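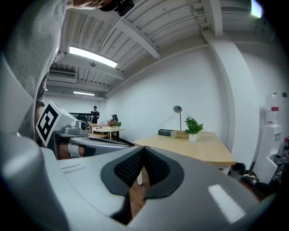 Wooden floor and a light grey top, Skiserthorpe

Been meaning to write up what we learnt about draughts in an old house with wooden floors. Short thread.

We moved to Skiserthorpe in December. The front room was cold from the knees down whatever the thermostat said. We put the heating up twice and all that changed was the bill.

Amos Villanueva, who fits floors two streets over, told me to stop looking at the windows and go round the skirting with a damp hand. He was right. Most of the cold air was coming in where the boards meet the wall.

Under the boards is a gap, and the gap has air bricks in the outside wall. Do not block the air bricks. They keep the joists dry. The previous owner had stuffed one with newspaper and we had to pull it all out.

What we did at the skirting: a thin strip of foam pushed into the gap, then flexible filler over it, wiped with a wet finger. Took me 4 evenings because I kept stopping to move the bookcase.

Between boards is harder. Filler cracks when the wood moves. Wedge-shaped strips you press in by hand have lasted better for us. Slivers of old pine look best but you need glue and patience, and I ran out of the second one.

Other places worth checking: the hole where the radiator pipe goes down, the letterbox, the loft hatch, the cupboard under the stairs. Ours had a gap behind the meter I could get three fingers into.

Cost came to a bit under £600, and most of that was the chimney. Anoma Roy asked if we needed the whole room lifted and insulated. We got a quote for it, £2698, and have left it for now.

If you have a gas fire or a stove, get proper advice before sealing anything in that room. It needs its air supply.

Still to do: the back bedroom, which has carpet over the boards and a draught I can't find. If anyone has tracked one down without taking the carpet up, tell me how.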